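I keep a small currency pot in two halves, sterling and Australian dollars, and rebalance it on Wednesday evenings. The rule is mechanical: if either half has drifted by more than 4 per cent from its target, I trade back to the middle. Otherwise I leave it alone.

The drift is measured at the mid rate, taken at 10 in the evening. I used to take it from Rukbridge, but their feed rounds to three decimal places and that was enough to trigger a trade in February that the unrounded rate would not have. Vukar gives five places. The spread is wider there, so I still deal through Rukbridge.

Costs so far come to 168 pounds over 40 trades. Most of that is spread and the rest is the fixed fee, which is charged per order and not per currency.
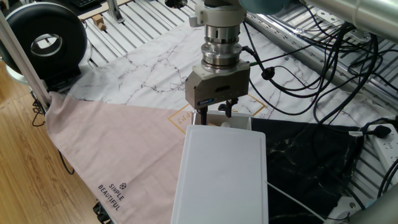 *Page last changed: Wednesday, 10 pm*

Shu-fen Chu wrote to ask whether the band should widen when a rate decision is due. I tested it on my own records, doubling the band in any week with a central bank meeting. It cut the number of trades but left the pot further from target for longer, and the final balance was almost the same. I have kept the single band. The spreadsheet now has a column for meeting weeks, left blank when there are none.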